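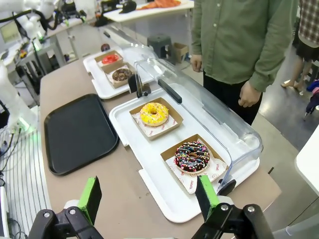
4. Setting up the pre-order page

With the pre-order page your customers can choose their donuts and cakes in the evening and collect them from the counter next day. Before you start, please have your product list ready and be sure that the Pillo app is signed in with the owner account. A staff account can see the page but cannot publish it.

4.1 Add the products

1. Open Menu and press New item.
2. Write the name as it stands on your shelf label. The name may have up to 100 characters, but on a phone only the first line is shown.
3. Choose a group. If you leave the group empty, the item goes to Other.
4. Under Allergens, mark everything that is in the dough, the filling, the glaze and the sprinkles.
5. Press Save.

Caution: Pillo does not check the allergens. When you change a supplier, open each item again and compare it with the new ingredient sheet.

4.2 Set the pick-up times

1. Open Hours, then Pick-up.
2. Choose the first and the last pick-up time for each day.
3. In the field Close orders, enter how many hours before pick-up the order must arrive. The standard value is 14.
4. In the field Orders per slot, enter your limit. We advise to begin with nine and to raise it later.

Note: Holidays are not taken over from the calendar of your till. You must enter them by hand – also the days when you open only in the morning.

4.3 Connect the label printer

1. Switch on the printer and wait until the light stays green.
2. In Pillo, open Devices and press Search. It can take about 3 minutes.
3. Choose your printer and press Test label.

If the label comes out empty, the roll is put in with the wrong side up. Turn it and repeat the test.

4.4 Publish

1. Press Preview and make one order for yourself.
2. Cancel this order under Orders, otherwise it will be counted in the daily report.
3. Press Publish.

Changes in price are visible at once. Orders already placed keep the old price.

Last change of this section: 2 February 2026, Lai-ching Hsueh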